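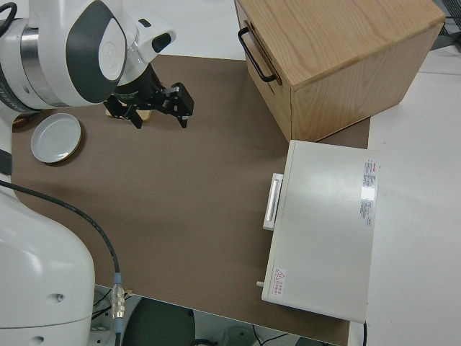
2024-07-20 – glaze tests, second firing

Opened the kiln just after breakfast, coffee in one hand, and the first shelf looked lovely. The Amato white has gone properly glossy this time and I could see no pinholes at all on the top row. Very pleased! The middle shelf is another story – 3 tiles have crawled at the corners, all from the batch I mixed with the Wonport clay slip. I think I sieved it too coarse, but Inmaculada reckons the tiles were dusty. We'll wipe half of them next time and leave the other half alone.

Weights for the next batch: 607 g dry, 87 g of it the new feldspar (the bag from Stunelholm, not the old one with the split side). Add the water slowly, I got impatient in June and ended up with porridge.

Tile 13 is the one to keep. Lovely soft break over the ridges, a bit like the Flurnmont bowls Theda brought back, only warmer. I dipped it twice and counted to four each time, and I've scratched that on the back in case I forget.

Cone on the bottom shelf hardly bent, so it's running cool down there again. Theda, if you fire before I'm back, could you put the tall stuff low and leave the tests up top?

Still to do: order more cones, relabel the buckets, ask Inmaculada where the fine sieve went.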